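Shared kitchen and supply shelf – notes from our get-together, 10 April 2018

I'm on note duty again, so blame me for anything that got left out. Anitha Salian kept us moving and we were done before the coffee was!

First up, last month's notes. Everybody was fine with them, except that I had written down the shelf order as coming from Nukel and it was Lendetard. Fixed now, sorry.

Money. We had 600 dollars for the kitchen at the start of the year and we've spent 116 of it, mostly on the drying rack and new hooks for the mugs. Anitha asked if we could put 60 toward better storage bins. Everyone said yes, so that's agreed, and she'll order them from Lendetard this week.

Cups and containers. This took up most of the meeting (I know, I know). Things have been going back wherever there's a gap, and then the next person opens three doors to find one cup. We talked about labels, and I was all for them, but the Iyengar people down the hall tried labels and they peeled off in the steam. So we agreed on this instead:

Plain white containers go together on the lower shelf, tall ones at the back.
Anything with a lid keeps its lid on.
Mugs stay on the hooks – please, not in the sink overnight. 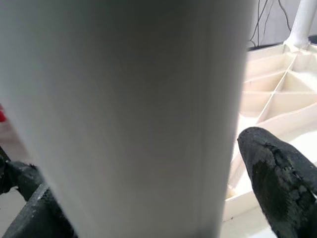
There was also a long side conversation about whether we need more plain white ones at all. I think we have plenty, Anitha thinks we'll run short once the Faltik group starts eating with us, and we left it that she'd ask them how many people are coming. If it's more than 12 we'll look at it again.

Cleaning turns. The list on the fridge is out of date and has two people on it who moved upstairs. I'll write a new one and swap it in by Friday. If you can't do mornings, tell me before then!

Other stuff. The Nukel dish soap leaves a film, so we're going back to the old kind when the bottle is empty. The window by the table still sticks, and Anitha will call the building office.

Next meeting is the second week of next month, same room, same time. I'm bringing the lemon bars.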